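Two tub chairs and a round table: too gray?

kirkitz_k
Finally set up the waiting corner! Gray chairs, beige cushions, little white table in between. My sister says it needs color. Thoughts?

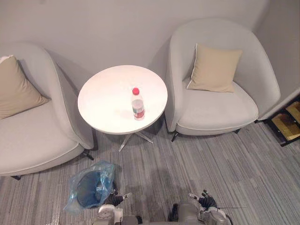
Reply from Yee-man Mak
I'd leave it, the streaky carpet is busy enough. Maybe a plant on the table?

Reply from vallelo19
Disagree! Gray wall, gray chairs, gray carpet... I'd swap the beige cushions for rust or mustard. Mine were 4 bucks each on clearance.

Reply from kirkitz_k
Ooh, mustard. But I do like the white piping on these, so I'm torn.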